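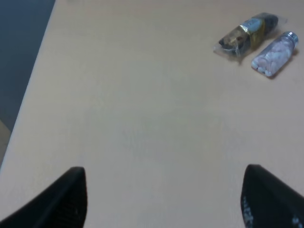
Open gripper, with something in crinkly plastic and a little clear bottle lying on the table.

My kitchen table needs clearing every single night, and every single night I wonder when a machine is going to do it for me. I've been reading about home robots for years now (my husband would say too many years) and I still get excited each time a new one shows up. So can they do chores yet? My answer is sort of, on a good day, if you don't mind waiting.

I want to stick up for the robots first. Clearing a table sounds like the easiest job in the house, and we only think that way on account of having hands. Take anything wrapped in clear plastic. The wrapper sticks out past whatever is inside, it shines, it crumples when you squeeze it, and the part you can grab safely isn't always the part you see first. A toddler figures this out by about a thousand dropped snacks. Then put a see-through bottle right up against it and ask for just the one and not the other. I've knocked over plenty of bottles that way myself!

My friend Mayu Miyazaki keeps a log of her own chores, bless her, and last September she timed herself clearing the table after Sunday lunch. She moved 16 things in 103 seconds while talking to me the whole time about her sister's wedding. I'd be thrilled with a robot that took half an hour over the same job, as long as I could be in the other room with my feet up. Speed is the complaint I hear most and it's the one I care about least. My dishwasher takes forever and I love it.
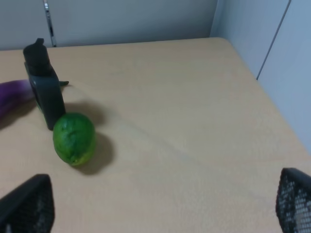 What I do care about is variety. Groceries come home in every shape there is, round and slippery and long and lopsided, and they end up next to the soap and the hand lotion and whatever else got set down on the way in. A limited list of approved objects is no use to me. I want to dump out the bags and walk off, and I want the fruit to land in the bowl without a bruise on it – and the lotion to land somewhere that isn't the fruit bowl.

That second part is where I think we're still a ways off. Picking a thing up is one job. Knowing where it lives in my house is another, and half the time I don't know that myself (the batteries have had four homes this year).

So I'm not putting down a deposit yet. I'd happily have one come by on trial, though, and I'd start it on the table after supper, with the good glasses put away first.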